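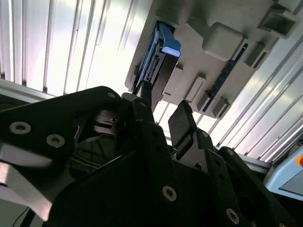 Ticket 669
Category: Touring / motorhome / power
Vehicle: Jollent two-berth, on hire
Opened: 30/12/2025
Status: Resolved

Problem as reported
Leisure battery goes flat overnight when we are parked without hook-up. We are on night four of a nine-night trip. The first two nights were at Benítez Farm campsite, on mains, and everything worked. Last night we stopped at the lay-by above Okura Lake. The lights dimmed at ten, the heater fan stopped some time after midnight and the water pump would not run in the morning. We drove 300 km the day before, so we expected a full battery. The control panel showed full when we parked.

Reply from support
Thank you for the details. Please check the following and write back with what you find.
1. Is the fridge selector on 12V, gas or mains? On 12V it should only be used with the engine running.
2. With the engine running, does the leisure battery reading on the control panel go up?
3. Is there a red light on the charger under the passenger seat?

Reply from customer
Fridge was on gas. We are sure of that, we could hear it. With the engine running the reading does not move at all. No red light under the seat. We have now booked on to the site at Plernton with hook-up, and the reading started climbing within ten minutes of plugging in.

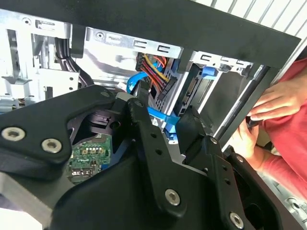

Desktop case, opened: drive cages, cables, circuit board

Reply from support
It charges from the mains, so the battery and the charger are probably fine. The fault is likely to be in the feed from the engine. There is a fuse holder beside the starter battery, left of the bonnet catch, with a clear cover. Please switch off, take the key out and look at the larger fuse. Spares are in the grey pouch in the glovebox.

Reply from customer
Found it. The fuse looked all right but one leg was green and it sat crooked. Cleaned the holder with a dry cloth and put in a spare. Reading now goes up with the engine on -- slowly, but it goes up. We will try another night without hook-up.

Reply from customer
Second night at Okura Lake, heater on low, lights as normal. Pump and fan both working this morning. Quite a hard frost. Please close.

Support note
Closed at customer's request. Same fault logged on this vehicle in October, when the fuse was changed and the holder left as it was. Holder to be replaced on return, before the next hire goes out.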